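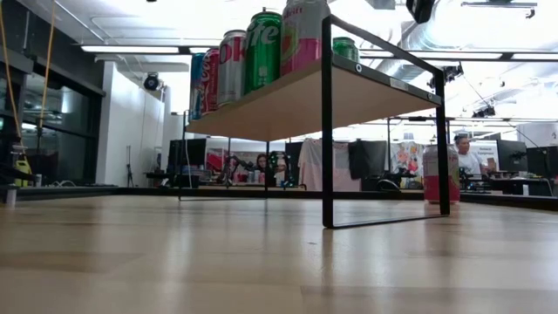

Drinks cans on a shelf rack in the Zidum student robotics workshop, Selberg College. Robotic arms can be seen at a work table behind.

Selberg College students reach final of the Nernska Shelf Challenge

SELBERG, December 24, 2023 – Selberg College is pleased to announce that Zidum, its student robotics club, has been chosen to compete in the final of the Nernska Shelf Challenge, to be held in March at Cordero Hall. The club will enter the drinks section of the competition, in which a robotic arm must stock and tidy a small shop shelf without help from its operators.

The invitation follows the autumn qualifying round, for which each team sent in a written report and a full record of its trials. Zidum's entry was based on 2,603 recorded attempts, all made by students during the autumn term. The judges commented on the care with which failed attempts had been written up, and asked the club for permission to share its record sheet with other entrants.

"The college congratulates every member of the club," said Carmela Vallejo, Head of Engineering at Selberg College. "Students have given up a large part of their evenings to this work. They have kept proper notes and listened to criticism, and they have been ready to throw away a method when the results did not support it. We look forward to seeing them at Cordero Hall."

The challenge asks teams to carry out three tasks. In the first, cans are moved from the table to a raised shelf and placed in a straight row. In the second, a named drink must be found and taken out while its neighbours are left standing. The third task is announced on the morning of the final and may use any of the drinks on the organisers' list. Points are taken away for cans that fall, for labels left facing the wrong way and for any contact between the arm and the shelf frame.

Zidum's members have spent much of the term on the second task. Cans that stand close together leave little space for the fingers of a gripper, and an upright of the shelf frame may hide part of a can from the camera. The club's present method is to look at the shelf from more than one position before the arm begins to move. Where the software is unsure which drink it has found, it stops and looks again. This costs time, and the team has accepted a slower run in return for fewer spills and knocks.

Jae-in Won, a third-year student and captain of the club, has led the work on the software.

"Our early runs were quick and rather poor," said Jae-in Won. "We were losing most of our points at the back of the row, where one can hides behind another. We went back to the record sheets and found that the same few positions were causing nearly all the trouble, so we practised those until we were tired of them. I am very proud of the team, and particularly of the first-year members, who had never used an arm before September."

The club has almost 700 hours of workshop time behind it this year, shared among students of mechanical engineering, computing and product design. Two of its members, Tâm Phí and Vsevolod Hordiienko, will operate the system at the final. Tâm Phí designed the current set of gripper fingers after an earlier design was found to slip on curved surfaces. Vsevolod Hordiienko is responsible for the safety checks made before each run and wrote the club's guide for new operators, now used in first-year teaching at the college.

"People expect the arm to be the hard part," said Tâm Phí. "For us it has been the fingers. I have made a great many pairs, and most of them are in a drawer with a note saying what went wrong."

The club's adviser is Cayetano Manzano, Senior Lecturer in Robotics, who has supported the project since it was first proposed. Under the rules of the challenge, advisers may give guidance on safety and on the writing of reports, but may take no part in building or programming the entry.

"I have learned to sit on my hands," said Cayetano Manzano. "The decisions belong to the students, including one or two that I would have made differently. Their report was clear and fair about what the system cannot yet do, and I believe the judges valued that."

Work will begin again at the start of the spring term. The club intends to repeat its full set of trials under different lighting, as the lamps at Cordero Hall are known to be brighter than those in the workshop, and to train a reserve operator. It will also hold an open evening at which students, families and local schools may watch practice runs and speak to members of the team. Details will be placed on the college noticeboards and website.

Membership of Zidum is open to all students of Selberg College, whatever their subject. No earlier experience is needed. New members receive safety training before using the equipment and work alongside an experienced student in their first term.

Requests for interviews or visits to the workshop should be sent to the Press Office, Selberg College. The office will be closed over the holiday period and will reply to messages when the college reopens in the new year.

ENDS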